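How to freshen up shoe insoles (and get them properly dry)

I go through insoles like nobody's business. I'm on my feet most of the day, I walk home over the fields with the dog, and by October every pair of shoes in the hall has started to smell like a pond. For years I just chucked the insoles out and bought new ones. Then my sister-in-law Natalia asked why on earth I didn't wash them, and I had no answer!

So now I do a batch about once a month, usually after tea, and it's a job of 13 minutes or so plus the drying. You'll need a washing-up bowl, a bit of mild liquid soap, an old toothbrush, a towel you don't mind about and somewhere to hang or lay things overnight.

First, get them out of the shoes. Lift from the heel and peel forward slowly. If they won't budge they're probably glued, so leave them be and clean those ones in place with a damp cloth. Keep the pairs together as you go. I didn't the first time and spent ages matching lefts to rights (two pairs of plain black ones, never again).

Next, sort them by what they're made of, and wash each sort differently.

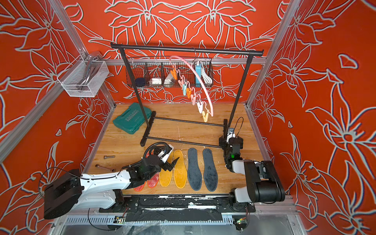

Gel ones are the easiest. Lukewarm water, a drop of soap, rub with your fingers, rinse. They come up slightly sticky, and that goes off once they've dried. Don't put them on a radiator, I warped a lovely pair that way and they've never sat flat since.

Fuzzy or fleecy ones want a light touch. Brush the dry fluff and grit off first, then go over the top with a barely damp cloth and a tiny bit of soap. If you soak them the pile goes flat and matted. Once they're dry, brush them up again with the toothbrush and they feel nearly new.

Fabric ones with a stitched edge can take a proper scrub on top, but go gently along the stitching, that's where mine always start to fray. Rinse by wiping, several times, with clean water.

Now the drying. Press everything between two layers of towel, and don't wring! Then lay them flat in pairs with a gap between, or hang them. I like a hanger with the clips on, the sort meant for socks. Clip right at the heel end so any mark ends up where you won't notice it. Gel ones are heavy and slide out of weak clips, so I always lay those flat.

Leave them overnight at the very least. Thick ones in a cold house can need longer, so squeeze the heel and if it feels at all cool, give it another day.

If they still smell, sprinkle on some bicarb, leave it a few hours and shake it off outside. And if they smell after that, bin them. I got a new pair from Likico last winter and they've been through the bowl four times now without any bother.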